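4. What the sock evidence does and does not show

4.1 The claim

Most writing about household laundry treats the sock as a solved problem with a lazy owner. Socks go missing, the argument runs, when people fail to pair them at the right moment, and they wear out early when people pair them in the wrong way. The advice that follows is familiar from magazines and from the leaflets packed with drawer dividers: pair at the line, lay flat, fold in thirds, never ball. We began this work willing to believe some of it. Having gone through the diaries and the drawers, we believe a good deal less.

The strongest version of the claim is in the Murnis handbook, which tells its readers that a sock folded flat will keep its cuff for twice as long as one turned over on itself. No source is given. We wrote to the publisher and were told that the figure came from experience. Kwiatkowski repeats it in her survey of domestic storage, with a footnote that leads back to the handbook, and the Wureto divider is sold with a card that cites Kwiatkowski. A reader who met all three would think the matter had been looked into by three parties. It has been looked into by none of them, so far as we can tell.

4.2 What we had to work with

The material comes from 28 households in Usemness, each of which kept a laundry diary and let us see its sock drawer at the start and at the end. The drawers held 2,451 socks at the first visit. We sorted them by knit (plain, ribbed, cushioned, and a leftover group that included bed socks and anything felted past recognition) and noted how each had been put away. The last first visit was made on 14 Feb 2020, and the second round had to be done partly by post, with people filling in our sheet themselves. We do not think the two rounds are fully comparable and have avoided leaning on the difference between them wherever we could.

There were other weaknesses. People knew we were coming. Several drawers had plainly been tidied, and one respondent told us so with some pride. The diaries were kept well for the first fortnight and thinly after that. A missing entry might mean that no washing was done or that nobody wrote it down, and we had no way of telling the two apart. We mention this here and not in a footnote because the earlier work on the subject has the same weakness and does not mention it anywhere.

4.3 Four ways of putting a sock away

We settled on 4 storage states after trying a longer list and finding that we could not agree with one another when we used it. They are: balled (one cuff turned over the pair), folded (doubled or brought into thirds, cuff left alone), laid flat, and loose. The longer list had separated doubled socks from those in thirds. Two of us sorted the same drawer with it and disagreed so often that the distinction was dropped. Part of the trouble is the thing itself. A folded sock does not stay folded in the way that a shirt does. It has no corners or creases to speak of, and after a night under other socks a careful fold in thirds and a careless doubling look much alike.

Ribbed socks were the worst for this. The ribs give the knit its stretch across the leg, and they also make it spring. A plain cotton sock pressed down by hand will more or less stay there. A ribbed one tends to curl back at the fold, and where the end has rolled over softly it is hard to say whether someone meant it. We found ourselves arguing over whether a rolled end counted as a fold. In the end we wrote a rule (it counts if the end reaches the heel), and we would not defend the rule very warmly.

The ribs do have one use for a person sorting by eye. Where the cloth lies evenly they run parallel and can be followed from one end to the other, so that a twist in the leg shows at once. Where it is pinched or bunched they crowd together and the surface goes darker, and the eye loses them. Several respondents said that they judged whether a sock was straight by its ribs, without having been asked. It seems to us a better piece of household knowledge than anything in the handbook. It is also of no help with plain socks.

4.4 Does the fold matter to the cuff?

If balling ruined cuffs, we would expect the balling households to have slacker ones. We measured cuffs at rest and at a fixed stretch, and found no pattern that we would ask a reader to trust. Slack cuffs turned up in every storage state. The clearest link was with age, as given by the owners, and owners are poor judges of the age of a sock. One man dated a pair to a holiday which his wife placed six years later.

It could be said in reply that our study was too short to catch the effect, and this is fair. Cuffs slacken over years and we had months. But the same objection falls with more force on those who have claimed the effect, who had no measurements at all. Grabowska, in the only other drawer study we know of, measured cuffs after laundering and left storage out of it altogether. Her results are sometimes quoted in support of flat folding. They say nothing about folding. We have read them three times to be sure.

Heat may be the better suspect. The households that dried socks on radiators reported more that had "gone", to use the word that came up most in the diaries. We are wary of this too. Radiator drying goes with small flats, small flats with fewer socks, and fewer socks with each one being worn and washed more often. Any of these could produce slack cuffs. We could not pull them apart with the numbers we had, and we suspect that a study several times the size would struggle.

4.5 Does pairing early prevent loss?

The advice to pair socks at the line rests on the idea that a sock is lost between the line and the drawer. Our diaries do not bear this out, though they do not rule it out either. When people recorded where a missing sock had been found, the places were mostly ones it would have reached before drying: inside a trouser leg, down the side of the bed, in the bottom of the basket. A person who pairs at the line will notice the loss sooner. Whether noticing sooner brings the sock back is a separate question, and the handbook slides from one to the other without a pause.

We also doubt the word "lost". At the first visit we asked people to estimate their odd socks and then looked. The estimates were high in nearly every home. Many supposed odd socks had a partner in the same drawer, missed because one of the two had been washed more often and had faded, or had stretched to a different length. Light tans and greys were the usual culprits. Under a kitchen bulb, two socks bought together as beige can pass for two colours, and two bought years apart can pass for a pair. Some of our respondents had been wearing such pairs for a long time and were rather put out to be told.

4.6 Handling a single sock

Almost all of the printed guidance starts from two socks lying neatly one on top of the other. In the diaries and in our own notes, most of the time went earlier, on the single sock: getting it the right way out, pulling the heel round, drawing it straight. The surface plays a part. On a bedspread the sock drags and the far end follows slowly. On a bare wooden top it slides when pulled, and people held one end down while they drew out the other. Those who worked on a table tended to pinch a fold of the knit near one end and stretch the sock out slantwise, away from the body, before they squared it up. None of the guides we read describes this, and all of them draw the sock already straight.

Figure 3 shows a single ribbed sock on a dark wooden table, with a fold of the fabric pinched at one end of the stretch and the other end curled over on itself.

Figure 3. Beige ribbed sock, lying diagonally. The ribs are clear along the middle and pressed together near the pinch.
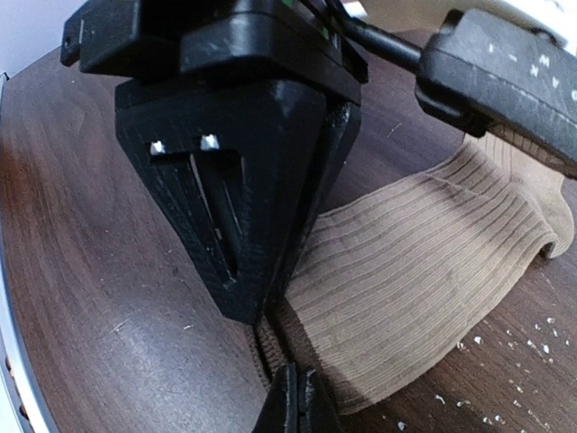 Whether time spent on straightening is repaid later is something we cannot answer. The households that took most trouble over it said that their drawers were easier to use, and the ones that threw everything in loose said the same. We did time a few people finding a pair in the morning, but they were being watched, and they had all chosen which pair to look for before we started.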